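In Praise of the Overlit Workbench

I love a bright bench. I mean really bright, so bright that people walking past the garage at 10 at night wonder what on earth is going on in there. My neighbor Hendrik Engelbrecht keeps telling me it looks like a dentist's office, and I take that as a compliment!

For years I worked under one sad ceiling bulb, the kind that puts your own shadow exactly where your hands are. Then in November I hung two lamps low at the back, facing toward me, and I have been a pest on the subject ever since. Everybody will tell you to light your work from the front. I think they're missing half the fun. Light from behind picks out edges, and edges are what you need when you're handling small parts – the step where a collar meets a tube, the lip of a hole, a row of fine grooves you'd swear was flat under a ceiling light.

Yes, there's a cost. Dark things go even darker. Black rubber is the worst of the lot, and I once spent 14 minutes patting the bench for a black grommet that was sitting next to my elbow. So keep a little front lamp too, on a bendy neck, and swing it in when you need it (mine cost $26 and I'd buy it again tomorrow). But pale plastic, brass, anything with a shape to it? Put the light behind and it comes alive. I get a silly amount of pleasure out of it.

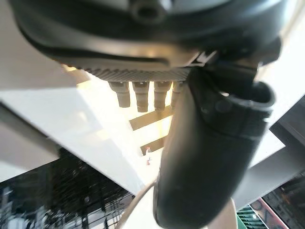
Pale fittings with the light behind them, and black rubbery padding soaking up the rest.

If you're setting up a bench this winter, please spend your money on lamps before you spend it on drawers. Drawers can wait. My screws lived in jam jars for ages and they were perfectly happy there.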